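Jalali oval table, white
Item 431

I've had this one in my own spare room since October and I'm still very fond of it! No corners to catch your hip on, a smooth pale top, and enough space to spread all your bits out – make-up, glasses, a vase if you like one near you while you get ready.

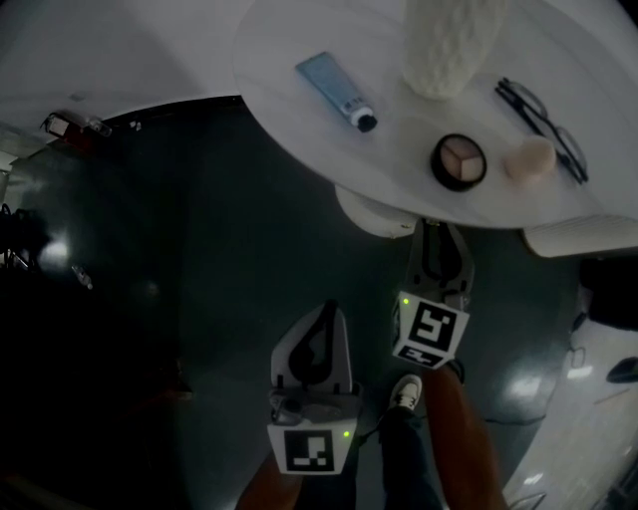
Annelies Van Rooij, who does our deliveries, asked me whether foundation marks the top. Mine wipes off with a damp cloth and a drop of washing-up liquid (please don't use anything scratchy). I'd put a mat under hair straighteners though – I wouldn't risk it.

It comes in 3 boxes and you'll want a second pair of hands for turning it over. Delivery takes six working days, and spare feet are listed under item 1059.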